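Teaching a memory module install by hand guiding and remote control

Last updated 23/02/2021 by Ermanno Fabbri

This page covers how we record demonstrations for the desktop PC task on the Siner cell. It assumes the arm is already mounted and the wrist camera is calibrated. If not, do the Grerura setup page first and come back.
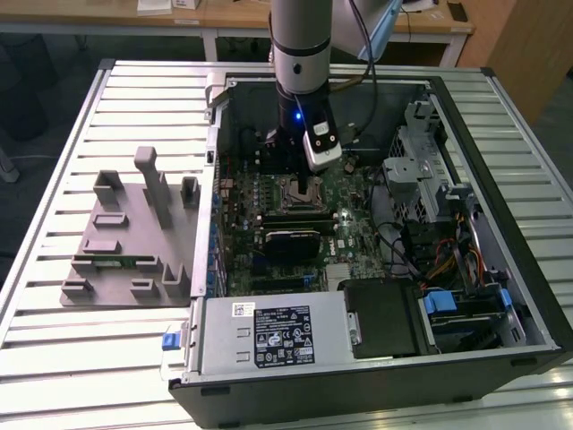
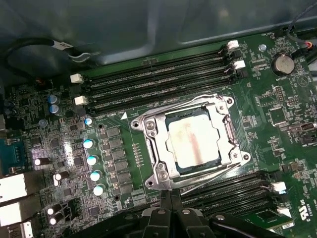
Top: the open case and the fixture tray on the platform. Bottom: wrist camera view of the CPU socket and memory slots.

What you need

A desktop PC you don't mind scratching, one memory module that fits it, the printed tray, and the Thakur leader arm for remote control. The PC must be unplugged from the wall. Hold the power button down for a few seconds after pulling the cord.

Setting up the case

Lay the computer on its side with the panel off and the board facing up. Push it square to the platform slats and clamp it so that it can't slide when the arm presses down. Seating a module takes more force than people expect, and a case that moves even a little will spoil the recording.

Put the tray to the left of the case. The module lies flat in the lower part of the tray between the brackets. Check that you can lift it out with two fingers. If it sticks, file the slot a little wider.

Move loose cables away from the memory slots. Tape them down if they spring back. The wrist camera sits low and a cable across the view is the most common cause of a bad take.

Open the latches on the slot you plan to use before you start. We do not ask the robot to open them in this task. That is a separate recording.

Part 1: Hand guiding

Use hand guiding for the large moves only. Turn on free drive and hold the arm above the wrist, never by the gripper fingers. Move at a slow, steady pace.

Save these poses, in this order:

home
above_tray
at_module
above_slot
clear_of_case

For above_slot, stop 26 mm over the top of the slot. Any lower and the drive cage gets in the way of the elbow on some approaches. Look from the side when you do this, and look again from the front.

For clear_of_case, go straight up before moving sideways. The wrist is wider than it looks and will catch the edge of the case.

When the poses are saved, play them back at 15 percent speed with nothing in the gripper. Keep a hand on the stop button. If the arm takes a strange path between two poses, add another pose between them and play it back again.

Part 2: Remote control

The grasp and the insertion are done with the leader arm. Hand guiding doesn't work well here. Your hand blocks the camera and your push shows up in the force readings.

1. Send the arm to above_tray from the pose list.
2. Match the leader arm to the robot. The light on the leader base turns solid when they agree.
3. Start recording. Wait a full second before you move.
4. Come down to the module and close the gripper at the middle of its long edge.
5. Lift straight up and pause.
6. Travel to above_slot. Follow the saved path as closely as you can.
7. Turn the wrist until the module lines up with the slot. Watch the wrist view on the monitor, and check that the notch in the module faces the right way.
8. Lower until you feel contact. Stop there and let the reading settle.
9. Press one end, then the other. Do not rock it side to side.
10. Open the gripper, go up to clear_of_case and stop recording.

One take should last less than a minute. If you miss the slot, back off and try again in the same take. Those corrections are useful and should be kept. If you drop the module inside the case, end the take and mark it as failed.

Stay away from the CPU socket. The fingers pass close to it on the way to the slots, and it is easy to bump a lever when you are looking at something else.

Checking your takes

Open the session in Plilard and go through it the same day. Look for missing video, a jump in joint angles at the start (this means step 2 was rushed), and force peaks during the move across the case. A peak there means you touched something.

Label each take good, corrected or failed. Don't delete failed takes. Our current set has 481 takes, of which 402 are labeled good or corrected.

Common problems

The module tilts in the gripper: the grasp is off center, or the finger pads are worn. Change the pads first.

The arm lags behind the leader: close the video preview on the second monitor and try again.

The insertion stops halfway: check the latches. Usually one has closed by itself.

Glare in the wrist view: turn the overhead lamp toward the wall and redo the camera exposure. Write the new value in the session notes so the next operator can use it.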